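The small wash
Tiny machines, shared flats and the slow death of laundry day
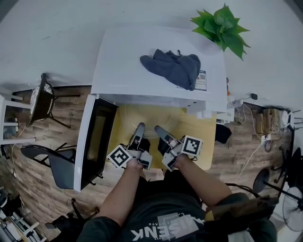 Two hand-held grippers reaching into the drum area: a compact top-loader, lid up.

Sunday used to be for it. Or Monday, if you go back far enough, ask anyone's gran. Whole day gone. Copper, mangle, line, then the ironing while the radio talked. My own mother had it down to a morning and a half and was proud of the half.

I do mine in bits. Socks on the way to bed. Two shirts before breakfast. A tea towel that can't wait. I live on the fourth floor in Skanton, no lift, kitchen the width of an ironing board, and for almost 14 months I have had a washing machine that I can pick up and put in the bath.

Not alone in this either. Walk down the back of my building at about seven in the evening and you hear them. Thin whirr, pause, whirr the other way. Like a row of big flies.

So, a feature about small washing. Editor wanted gardens. Next month.

Who buys them

Students, first. Then people in one room over a shop. Then, and this suprised me, people with perfectly good big machines downstairs. One reader in Stasov wrote in to say she keeps a little one just for her football kit, which her husband will not have in with the towels. Another has hers in a caravan. Another in a shed, next to the compost, for dog blankets only.

New parents. Lots of new parents. Nobody with a baby has ever had a full load of one thing. You get eleven muslins and a hat. Waiting for a full drum means waiting with a smell.

And people who were fed up with the launderette. I was. Loved it, but was fed up. Ours is called Saludo, corner of the market square, orange chairs bolted to the floor, a dryer that eats buttons. I put 111 washes through it over the years, I know because they have a stamp card and I kept the cards. Every tenth one free. Never once managed to use the free one on a duvet, always forgot and wasted it on pants.

The sums, sort of

My wash at Saludo plus dry came to enough that I stopped looking. The small machine paid for itself by spring. That is my sum, yours will differ. If you only wash once a fortnight and you like the walk, keep walking.

Water. Depends how you rinse. The cheap ones make you fill and drain by hand, so you see every drop go, and it puts you off doing a third rinse. My big shared machine in the last flat could have been using a swimming pool for all I knew.

Power, not much. Heat is where the money goes and most of the little ones don't heat at all. You pour in warm water from the kettle and the cold tap, mixed. Mix it first. Ask me about the green jumper. Actually don't.

What goes wrong

Overfilling. Everybody overfills. You look in and there's a gap and you think, one more. Then the whole lot goes round as a single lump and comes out with a dry patch in the middle, soap and all. Half full. Less than half if it's towels.

Jeans. One pair. On their own. They will sulk whatever you do.

Tangles. Sleeves go round each other, tights go round everything, and you end up leaning over with both arms in, sorting it out by feel. Switch it off and pull the plug first, every time. Wait for it to stop properly. Do the hooks up on bras or put them in a bag.

Too much powder. The box is written for a machine five times the size. Start with a dessert spoon. If there's foam up to the lid you have learned something. Liquid is easier, powder clumps in cool water and leaves white streaks on anything black.

Noise. Put a folded towel or a rubber mat under it. Downstairs will thank you, or at least stop with the broom. Not after nine. My neighbour and I have an agreement about nine.

Spin. Some have a little spin basket, some don't. If yours doesn't, roll the wet thing up in a dry towel and stand on it. Works a treat on wool. Looks daft.

Drying, the real problem

Here's the bit the adverts skip. Washing is easy. Drying is a way of life. A fourth-floor flat in November with one window that opens is basically a pond.

What I do. One rack, over the bath, door shut, window open a crack, fan on. Small amounts. That's the beauty of it, three things dry overnight where thirty things would sit there for days going sour. Shirts on hangers on the shower rail, buttoned at the neck, a tug at the seams. No ironing since July and I don't think anyone has noticed.

Don't dry on radiators if you can help it, the damp goes in the walls. I say this having a sock on a radiator as I type.

In summer there's the roof. Our block, Hivura House, has old drying lines up there from when it was built, posts still good, and last year somebody restrung them. Blue nylon. Up you go with your pegs. You meet people. I have lived here six years and I had met more neighbours by the end of that summer than in the five before it.

A short bit of history, because I went to the library

People have been trying to get out of hand washing for ages. The local museum at Stasov has a household book open at a page from 1655, brown ink, listing linen sent out to be washed at the river. Shirts, sheets, "one cloth of the table". Price next to each. The hand gets crosser further down the page, or I like to think so. A shirt had gone missing.

Then wash houses. Skanton had one on Mill Row, tiled, hot, very loud by all accounts, 141 families on its books at the busiest. You booked a stall and you brought your own soap. Pulled down for parking. The parking is nearly always empty.

Then launderettes, then a machine in every kitchen, then kitchens got too small for the machine. And now a tub you can carry under your arm. It goes round.

If you're buying

Measure your sink. Sounds silly. You'll want the hose to reach it and the drain end to sit lower than the tub, otherwise it just sits there full and looks at you.

Pick it up in the shop. Then imagine it up your stairs.

See-through lid if you can get one. No practical use, very calming.

Check that the plug hole thing, the filter, comes out without tools. It will fill with fluff. Yours will fill with fluff the first week and you'll be horrifed. Rinse it under the tap, put it back, carry on.

Second hand is fine. People buy them, move somewhere with a proper machine, and sell them on. Run it empty once with a cup of white vinegar. Smell it. Run it again.

And leave the lid up afterwards. All of them go musty with the lid down. Mine's up now, the tub's empty, there's a tea towel over the bath and a pair of walking socks next in the queue. Kettle's on for both of us.

Readers' own tips for drying in small flats to the usual address please. We'll print the best ones next month, space allowing, alongside the gardens.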